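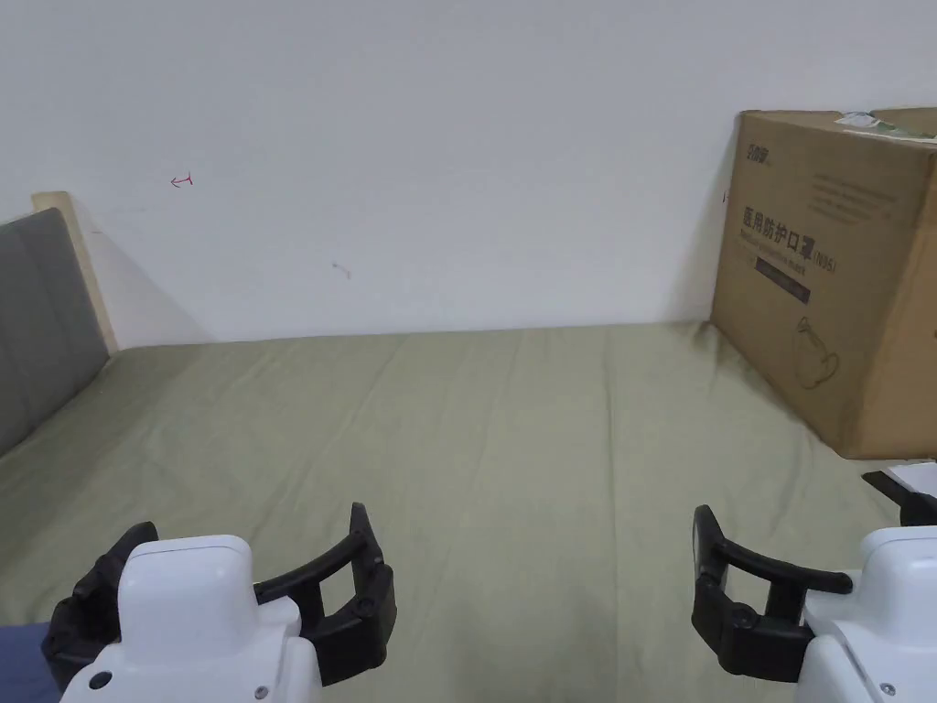
A bed with a grey upholstered headboard and a green fitted sheet.

Skudholm Film Society opens its winter season with a film about a man who can't sleep

9 Nov 2018

The Skudholm Film Society will begin its winter programme with Vrabec, a drama in which a retired tram driver lies awake for 431 minutes. Audiences with buses to catch will be relieved to hear that there are 2 intervals, both with soup.

The film opened at the Plirow festival in June, where one reviewer called it "a patient work" and another left to move his car. It comes to the Utura cinema in a new subtitled print, although the first line of dialogue is some way in.

"We showed a superhero picture last winter and had complaints about the noise," said Sandra Kettle, who programmes the season. "I don't expect any this time."

The Utura has 48 seats, most of them recently re-sprung. Tickets are on sale at the box office and include the soup. Cushions are welcome. Members who fall asleep will be left alone unless they snore, and refunds will not be given for scenes missed.

Press tickets: ask for Sandra at the box office.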